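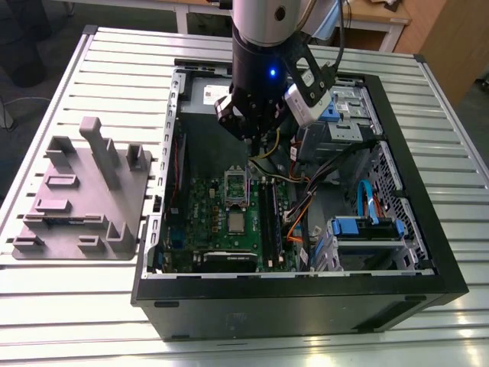 Tower on its side, panel off

Heel pain, first steps in the morning, 11 weeks now

soggyweetbix
Hi all. Long time reader. Left heel, under the foot, toward the inside. First few steps out of bed are shocking, then it eases, then it comes back if Ive been sitting a while. GP poked it for half a minute and said plantar fasciitis, stretch your calves, lose a bit of weight, come back if it's no better. It's no better.

Went to the podiatry place in Lokwood. Nice enough. Quoted $699 for custom orthotics, made from a scan. That's a lot for me right now. On my feet all day at work (bakery, concrete floor). Has anyone got by without them? Or should I just cop it and pay?

magpie_season
Been there, both feet. Don't pay yet. Calf raises off a step with a rolled towel under the toes, slow up, slow down, every second day. Boring as. Took me months but it went.

tramline
Disagree a bit. If you're standing on concrete all shift you need something in the shoe while you do the exercises. Doesn't have to be custom. I've got the Bravo ones from the chemist, firm not gel. Gel felt lovely for a day and did nothing.

soggyweetbix
@tramline do you take them out at home or wear shoes inside?

tramline
Shoes inside. Sandals by the bed for the first trip to the loo. Never barefoot on tiles till it settled, sounds silly, made the biggest difference of the lot.

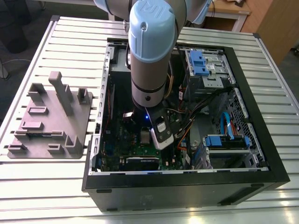
Arm over the board

oldnetballer
Did GP say anything about an ultrasound? Mine was called plantar fasciitis for ages and was a fat pad thing, different treatment. Worth asking if stretches make it worse.

magpie_season
Scan won't change much early on though. My physio said plenty of people with no pain have a thickened one anyway. Save your money.

oldnetballer
Your physio isn't looking at their foot. I'm only saying ask.

magpie_season
Fair. Ask. But don't go in thinking a scan fixes it.

brackish
Cortisone. Had one, hurt like hell going in, bliss for six weeks, then back to where I was. Doc didn't want to do another becuase of the rupture risk. Wouldn't rush into it. Some people swear by it tho.

soggyweetbix
Not keen on needles in the foot ta. What about the night splint things? Saw a Stamum one in the chemist catalogue. Looks like a ski boot.

tramline
Had a Hatora, the soft sock type with a strap to the shin. Slept terribly. Mornings were better. Gave up when my toes kept going numb, strap was probably too tight.

brackish
Had the Stamum. Same ski boot. Partner moved to the spare room. Mornings a bit better, I'll give it that.

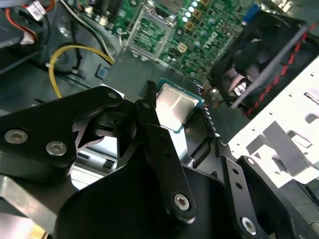

Page 2 of 6

soggyweetbix
Update. Back to GP in June, different one this time, actually got me to stand up and walk. Still says fascia. Asked about the ultrasound, she said not yet, give loading a proper go first and come back sooner if I get numbness, swelling, or pain at night when I'm off it. Doing the towel raises. Bought the Bravos. First few days arch was sore but sort of a worked muscle sore.

magpie_season
Good doc. How sore during the raises? I was told a bit of pain is fine so long as it's calmed down by next morning. If the next morning is worse drop the reps, don't stop.

soggyweetbix
Bit sore during. Mornings about the same, maybe a smidge less. Hard to tell, had two days off work in there.

oldnetballer
Two days off concrete will do that. Can work get you a mat? The thick rubber sort. Our canteen got them after a few of us whinged.

soggyweetbix
Asking the boss tomorrow. He's tight but he's got a bad back himself so who knows

lurker_in_thongs
Can I just say custom orthotics fixed mine in a fortnight. Everyone here bags them out. Worth every cent

magpie_season
Nobody's bagging them. Glad it worked. They cost a heap and plenty of people do fine on the off the shelf ones, so try those first. And lose the username lol, thongs are the worst thing you can wear

lurker_in_thongs
Some of us tried the cheap ones first and wasted a year limping. If you've got flat feet like mine a chemist insole is a bit of foam. See someone.
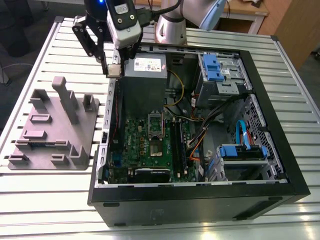 tramline
Mine are flat as a board and the chemist pair was fine, so it's not that simple. What I'd do is ring Lokwood and ask if they do a prefab one they can heat and shape. Mine did. Much cheaper than the scan job and they'll fiddle with it if it rubs. Also check your extras before you pay for anything, podiatry was on mine and I had no clue.

soggyweetbix
Didn't know that was a thing. Will ring at lunch.

brackish
And check the shoes. If you can fold them in half they're stuffed, doesnt matter what you put in them.

soggyweetbix
Just folded one in half. Bugger. Shopping after work then.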